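Drornham Students Put Two Robot Arms on Dish Duty

DRORNHAM, 1 May 2025 — The robotics club at Drornham Community College has picked a kitchen table as its big challenge for the year, and the students could not be happier about it. Over the spring term, five club members have been teaching a pair of robot arms to clear up after a meal, and in July they will take the project, named Odik, to the Erier Student Robotics Meet.

Odik grew out of a question one member asked at the first meeting of the year: what job at home would everyone gladly hand over? Dishes won by a mile. The club spent the fall learning to drive the arms by hand, then moved on to recording practice runs and training the arms on them. The team now has 1,000 recorded runs to work with, collected between classes and on a good many evenings — often with a pizza box open on the next bench.
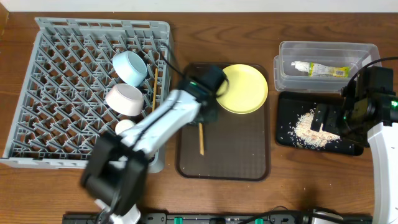 Mafalda Leitão, the club's faculty adviser, set one rule at the start: the students had to practice with the kinds of things people really eat from and cook with. She wanted them to meet the awkward stuff early. A round bowl can roll when it is nudged, and a plate has to be taken by its rim, so the gripper on the left arm goes in at the edge of the yellow plate while the plate is still on its tray. Chopsticks are on the table too, and so is a spread of rice grains, which the students talk about the way other people talk about a rival team.

"They come in grinning when something works, and they come in grinning when it doesn't, because then they get to argue about why," said Leitão. "I have taught here for eight years and I have never had to ask a group to go home so often. They love this thing."

The work has pulled in students from well outside engineering. The current team includes a nursing student, two future teachers and a culinary arts major who has strong views on how a dish rack should be loaded. New members start on the controls in their first week, and no coding experience is needed.

At Erier, teams will have a fixed time to clear a table they have not seen before, and judges will score both the finished job and how gently the dishes were handled. The club will hold an open practice in the Kanagaratnam Building before it leaves, and everyone is welcome to come by, ask questions and try driving an arm.

Students who would like to join for the fall can sign up at the club's table in the Kanagaratnam Building lobby.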